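Lecture 12: Line-side storage of molded shells
Production Layout, January term

12.1 Presentation height
Parts that are picked one at a time should stand on a surface, never in a deep bin. The Flevberg layout uses a long shelf with a second tier below its front edge. The upper surface takes the shells; the lower tier stays clear of them, so that a part is never shaded when it is picked.

12.2 Orientation
A shell can be set down tilted upright or nearly flat. Upright storage saves shelf length but is less stable. Flat storage is slower to load – the operator has to find the low side first. For batches under 3,000 the Lund rule applies: one orientation per shelf, chosen at loading and kept until the shelf is empty.
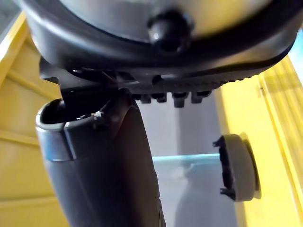
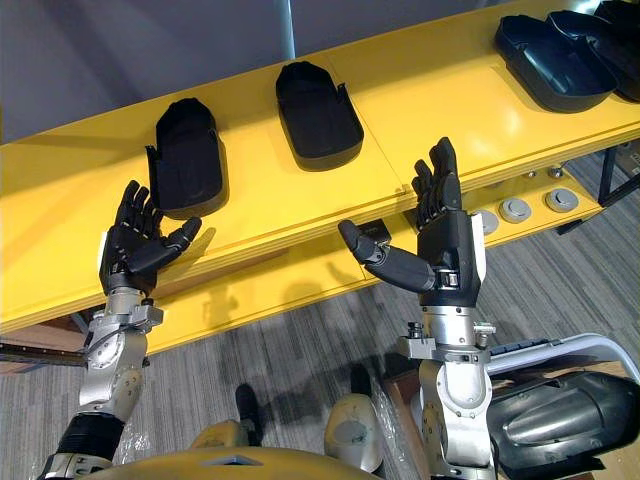

Fig. 12.1. First picture: underside of a round black part, with rim, ridged band and tabs. Second picture: black shells on the yellow shelf.

12.3 Tabs and ridges
Small projecting features govern handling more than overall size does. Record them on the part card before choosing a rest surface. A tab must not carry the weight of the part. Ridged bands may touch the shelf if the load is spread.

12.4 Exercise
Using the Dirden data sheet (batch of 977, shelf pitch 13 cm), work out the shelf length needed for upright and for flat storage. State any assumption about overlap. Reading: Prutlow handout, section 3.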